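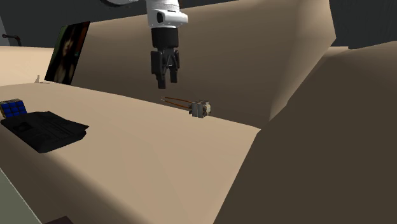 Why does metal feel colder than wood?

Try this first. Put a metal spoon and a wooden spoon on the kitchen table. Leave them there all night. In the morning, touch one with each hand.

Metal one feels colder, right? Much colder.

Now the strange bit. They are the same temperature! Both of them. Same as the table, same as the air in the kitchen. If you stuck a thermometer on each spoon you would get the same number.

So is your hand telling fibs? Sort of.

What your skin really feels

Your skin is not a thermometer. It can't read the temperature of a spoon. What it notices is its own temperature going up or down, and how fast.

Your hand is warmer than the spoon (most of the time anyway). Heat always moves from the warmer thing to the cooler thing. Always that way round. So when you touch the spoon, heat leaves your fingers and goes into it. Fingers cool down. Brain says: cold!

With metal the heat rushes off. Your finger warms up a tiny bit of the spoon, and that bit passes the heat along to the next bit, and so on up the handle. The part under your finger stays cool and keeps taking more.

With wood the heat hardly gets anywhere. The bit under your finger warms up and then just sits there, warm. Not much more heat leaves you. Feels fine.

Word to know: CONDUCTOR. Something that lets heat through easily. Copper, silver, aluminium. Most metals realy.

Other word to know: INSULATOR. Something that slows heat down. Wood, cork, wool, plastic, feathers. Air too, if it's trapped and can't blow about – that's how a jumper works. The jumper isn't making any heat. You are. It just keeps it in.

Bathroom floors

Same thing again. Bare feet on the bath mat, lovely. One step on to the tiles, yikes. Mat and tiles have been in the same room all night. The tiles pull heat out of your feet faster, and the fluffy mat is full of trapped air.

Does it work backwards?

Yes! Think of a playground in July. Metal slide in the sun, too hot to sit on. Wooden bench next to it, not so bad. Now the metal is hotter than you, so the heat goes the other way, into your legs, and fast. (The sun can heat the two up by different amounts as well, so it isn't a perfectly fair test.)

This is why lots of saucepans have wooden or plastic handles. Metal for the bottom so the heat gets in to the soup. Something slow for the bit you hold.

The ice cube race

You need: 2 ice cubes the same size, a metal baking tray, a wooden chopping board. Tray and board must both have been in the room for a few hours.

Ask your family which one will melt first. Ilze Uibo's class tried it and 12 of them said the board, as the tray "was already cold". Only 7 said the tray.

Put one cube on each. Start them at the same time. Watch.

The one on the tray wins, easily. Heat from the room and the tray gets into the ice quicker through the metal. Wipe up the puddle afterwards, its slippy.

One more to think about. If you wrapped an ice cube in a woolly sock, would it melt faster or slower? Have a guess, then go and find a sock.
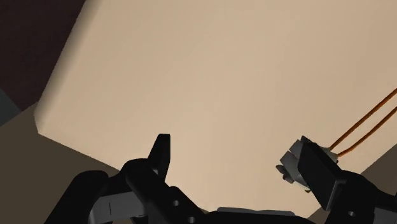 Slower, if you guessed that. The wool keeps the warm air of the room away from the ice. It doesn't know if it's meant to be keeping something warm or keeping something cold, it just slows the heat down both ways.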